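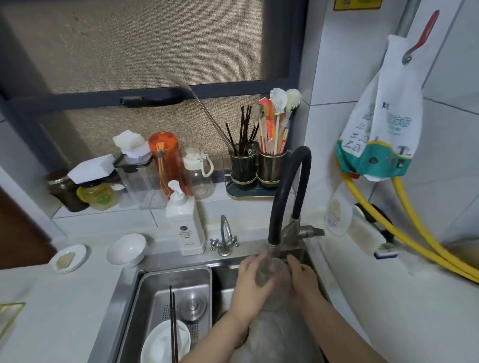 Rinsing a glass under the kitchen faucet.

Duvside Shared Vehicle Inspection Checklist, with Comments

Vehicle: Sutard passenger van, gray, rear bench seat, roof rack fitted
Kept at: Duvside, rear lot
Inspection period: March 2022
Inspected by: Gun-woo Geum
Second check (brakes and lights): So-yul Ha
Reviewed by: Benedetta Gentile

Ratings used: OK, Watch, Fix, Not checked. Watch means the van can be driven and the item gets looked at again next time. Fix means a repair has to be booked. Anything marked Fix with "do not drive" beside it takes the van off the sign-out sheet until the repair is done.

The van has gone over 3000 miles since the last full inspection. The February check was a short one (tires, lights and fluids), so several items below have no recent comment to compare against.

PAPERWORK

Registration card in glove box: OK
Insurance card in glove box: OK
The old card was still in there behind the new one. Removed the old one.

Owner's manual: OK
Pages for the fuse box are loose. Clipped together.

Mileage log up to date: Fix
Gaps in the log. Some drivers are writing the ending mileage and leaving the starting mileage blank, assuming it matches the line above. It often doesn't. Please write both numbers every trip, even a short one.

Sign-out sheet matches key cabinet: OK

TIRES AND WHEELS

Tread, front left: OK
Tread, front right: Watch
Worn more on the outer edge than on the inner. Could be alignment. The van pulls slightly to the right on a flat road, see the road test section.

Tread, rear left: OK
Tread, rear right: OK
Sidewalls, all: OK
Light scuffing on the front right from curbs. No bulges or cuts.

Pressure, all, checked cold: Fix, done same day
Front right was low, at 30 psi. Filled to the door placard number. Checked again before the van went back out and it had held. Use the placard on the driver's door frame for the correct pressure. The number molded into the tire is the maximum for the tire and is not the one to fill to.

Valve caps: Fix, done same day
One missing. Replaced from the parts drawer.

Lug nuts: OK
Checked with torque wrench.

Spare: Watch
Pressure fine, but the tire is old and the rubber has small cracks near the bead. Good enough to get to a shop. Would like it replaced this year.

Jack and wheel wrench: OK
Stored under the rear floor panel. The panel latch sticks. Push down before turning it.

BRAKES

Pedal feel: OK
Parking brake holds on slope: OK
Tested on the ramp, facing up and facing down.

Front pads: Watch
So-yul measured these. They will probably make it to the next oil change but should be looked at then, with the wheels off.

Rear pads: OK
Brake fluid level: OK
Brake fluid condition: Watch
Dark. No record of when it was last changed. I asked Cathal Breathnach and he thinks it was done by the previous owner. Since we can't confirm it, book a fluid change with the next service.

Brake lines, visible sections: OK
Surface rust on one bracket, none on the line.

LIGHTS

Low beams: OK
High beams: OK
Driver's side lens is cloudy. The beam is still good on the wall test. Could be polished.

Turn signals, front and rear: OK
Hazard lights: OK
Brake lights, left, right and center: Fix, done same day
Center light was out. Bulb replaced by So-yul and tested with the pedal held down.

Reverse lights: OK
License plate light: OK
Interior dome light: OK
Rear dome switch had been left in the always-on position. Set back to door. If the battery is flat one morning, look here first.

SEATS AND BELTS

Driver belt, full length pulled out: OK
Front passenger belt: OK
Rear left belt: OK
Rear center belt: Fix
Buckle had slipped down behind the bench cushion, so passengers could not reach it and probably sat there without it. Pulled it back up. It slid down again when the bench was folded and put back. Needs a keeper strap. Genji Aoki has ordered one. Until it is fitted, whoever folds the bench has to fish the buckle out again before anyone sits down.

Rear right belt: Watch
Slow to retract. Webbing is not frayed. Wiped it down with mild soap and water and let it dry pulled out. It was better afterward but still slower than the left one. If it starts hanging slack across a passenger, mark it Fix and don't use that seat.

Head restraints: OK
Rear ones were pushed all the way down. They should be raised for adults.

Seat tracks lock: OK
Child seat anchors: OK
The plastic covers are gone. The anchors themselves are clean and solid.

GLASS, MIRRORS AND WIPERS

Windshield: Watch
Small chip low on the passenger side, outside the driver's view. It has not spread since the February check. The glass company can fill it, and I would rather have that done before the hot weather.

Side mirrors: OK
Inside mirror: OK
Wiper blades: Fix, done same day
Driver's blade was splitting at the end. Both replaced.

Rear wiper: OK
Washer spray: OK
Passenger nozzle was blocked with wax. Cleared with a pin.

Defroster, front and rear: OK

UNDER THE HOOD

Engine oil level: OK
Engine oil condition: Watch
Due soon by mileage. See actions.

Coolant level: OK
Washer fluid: Fix, done same day
Topped off. There was plain water in it, which should not be used through the winter.

Power steering fluid: OK
Battery terminals: OK
A little white buildup on the negative side. Brushed off.

Battery hold-down: OK
Drive belt: OK
Hoses: OK
Air filter: Watch
Leaves in the box. Filter tapped out and put back.

Leaks on ground after parking overnight: OK
Cardboard left under the engine. Nothing on it.

CARGO AREA AND ROOF RACK

Cargo net and hooks: OK
Loose items: Fix, done same day
A tool bag, a thermos and a folding chair were loose behind the bench. Loose things come forward in a hard stop. Tool bag is now strapped to the side wall. Thermos and chair are in the office for whoever wants them back.

Roof rack bolts: Fix, done same day
Rear crossbar had some play. Tightened. This is a Florken rack and it takes its own key, which is on the van key ring. Check it by hand any time a load goes up.

Load label on rack: OK
Readable.

EMERGENCY ITEMS

Fire extinguisher: OK
Gauge in the green, pin in place, bracket tight.

First aid kit: Fix
Gloves and gauze used and not put back. No note in the log. Refill ordered.

Reflective triangles: OK
Safety vest: Watch
Only in the cargo area. It should be reachable from the driver's seat, so I have moved it to the door pocket. Please leave it there.

Flashlight: OK
New batteries.

Jumper cables: OK
Joo jump pack: Not checked
It was on charge in the office and not in the van. It needs to go back under the passenger seat.

ROAD TEST

Route: Duvside lot, out to the county road, back by the loop. Eight miles. Dry road.

Starts normally: OK
Warning lights go out after start: OK
Steering: Watch
Slight pull to the right, with pressures equal. Fits with the wear on the front right tire. Alignment check requested.

Braking straight: OK
No pull and no vibration, from low speed and from county road speed.

Gear changes: OK
Noises: Watch
A tick from the rear passenger side over bumps. It stopped when the bench was held down by hand, so it seems to be the bench latch and not the suspension. A drop of oil on the latch helped.

Heater and fan: OK
Horn: OK

COMMENTS FROM DRIVERS

Cathal Breathnach: The sliding door needs a firm pull to latch. It can look closed when it isn't. The door warning comes on, but it is easy to miss in daylight.

Inspector's reply: Confirmed. Track cleaned and greased. Better, still worth checking from outside before pulling away.

Genji Aoki: Could we have a phone holder? People are putting phones on the dash and they slide.

Inspector's reply: No objection, as long as it is mounted low and clear of the airbag. Benedetta to approve.

Benedetta Gentile: Approved. Vent mount, nothing stuck on the windshield.

ACTIONS

Alignment check and front right tire wear: book now, Gun-woo
Oil and filter change, brake fluid change, front pads looked at: same visit, Gun-woo
Windshield chip: call the glass company, Benedetta
Rear center belt keeper strap: fit when it arrives, Genji
First aid refill: put in van and sign log, So-yul
Jump pack back in van: So-yul
Spare tire: get a price, Cathal
Mileage log reminder: tape inside the cover, Gun-woo

Result: van may be driven. No items marked do not drive.

Signed: G. Geum
Reviewed: B. Gentile
Copy kept in the key cabinet folder, behind the February sheet.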